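A Robot with Two Hands: What to See at the Hivden Open Day

Every April, the Hivden workshop opens its doors so that children and families can see robots being taught to do jobs. Here is what goes on at the peg table, and how a robot learns to use its hands.

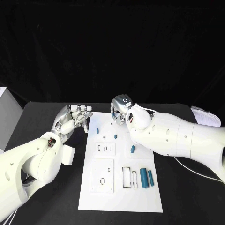 What is the job?

The robot has to pick things up and put them where they belong. On the table there is a white sheet with some flat white plates on it. Some of the plates have holes in them. There are also pegs and cylinders in a blue-green colour called teal.

A small peg goes in a hole. A big cylinder goes on the outline drawn for it. You could do the whole thing before breakfast with your eyes half shut. For a robot it is hard work, and it can take a long time to learn.

The people at Hivden call this job Drollico. It is the name of the set of pegs and plates, and it is also what they call the game you can play with it at the open day.

Why is it hard for a robot?

Think about what you do when you pick up a pencil. You look at it. You move your arm towards it. Your fingers open before they get there, and they close when they touch it. If the pencil starts to slip, you squeeze a little more. You do all this without thinking.

A robot has none of this to begin with. It needs to be told, or shown, every part of the job:

Where is the peg?
Is it standing up or lying down?
Which hand is nearer?
How far should the fingers open?
How hard should they squeeze?
Where is the hole, and which way round does the peg need to be?

If any one of these is wrong, the peg may fall over or roll off the table. Then somebody has to pick it up and put it back.

How does the robot see?

Robots see with cameras. A camera gives the robot a picture made of tiny coloured dots. The robot's computer has to work out which dots are peg and which dots are table.

Colour helps with this. Teal pegs are easy to find on a white sheet. A white plate on a white sheet is much more difficult, even for people. Try it at home: put a piece of white paper on a white plate and look at it from across the room.

A plain background helps too. If there were posters and coats and people walking past behind the table, the computer would have more to sort through.

How do the hands work?

The robot's hands have fingers with joints in them, as yours do. Your fingers are moved by muscles, and most of those muscles are in your forearm. Hold your arm just below the elbow and wiggle your fingers. You will feel the muscles moving.

Robots use motors where you use muscles. A motor turns, and the turning is used to bend or straighten a joint. Motors need electricity, so robots have wires as well. You can see some red wiring at the wrists of this one.

Having two hands is useful. One hand can hold a plate still while the other puts a peg in it. The two hands must not bump into each other, so the computer has to know where both of them are all the time.

How does the robot learn?

It learns by being shown. A person guides the robot through the job, and the computer keeps a record of every movement. Then they do it again with the pegs in different places, and then again.

At Hivden they started with 100 turns at the peg job. That was enough for the robot to move its hand to the right part of the table, but it often closed its fingers on nothing. After 1000 turns it could pick up the bigger cylinder. The smallest pegs took around 3000.

The computer that does the learning is called Rater. It got its name because it gives each turn a score. A turn where the peg goes neatly into the hole gets a high score. A turn where the peg is dropped gets a low one. Rater uses the scores to work out which movements are worth copying.

What can you do at the open day?

There are three tables in the main hall.

At the first table you can watch the robot. Please stay behind the yellow line on the floor. The robot cannot tell when somebody is about to reach out and touch it.

At the second table you can play Drollico yourself. You wear a thick pair of gardening gloves and try to put the pegs in the holes. Thick gloves make it hard to feel what you are holding, and you will find that you drop things. Then try it with one eye closed.

At the third table you can build a finger out of card, string and drinking straws. When you pull the string, the finger bends. You can take it home.

The talk begins at 2 o'clock in the Thongdee Room, upstairs. It lasts 48 minutes, and there is time for questions at the end. There is a lift next to the front desk.

Questions children have asked before

Does the robot get tired?
No, but its motors can get warm, and then it has to be switched off for a while.

Can it tie shoelaces?
No. Laces are soft and change shape when you touch them. Pegs stay the same shape, so they are much easier to learn with.

Is it strong?
It can lift a bag of sugar. It is not allowed to lift anything heavier.

What happens if it makes a mistake?
It stops, or someone presses the red button and stops it. The pegs are put back and it has another go.

Will it ever do my homework?
It has not been taught to hold a pen.

Words to know

Cylinder: a shape like a tin of beans, with a circle at each end.
Grip: to hold something firmly.
Joint: a place where two parts meet and can bend or turn.
Motor: a machine that uses electricity to make things move.

Before you come

Bring a coat, as the main hall is cold. Children under eight need a grown-up with them at the tables. Sandwiches can be eaten in the room by the entrance, but not near the robot.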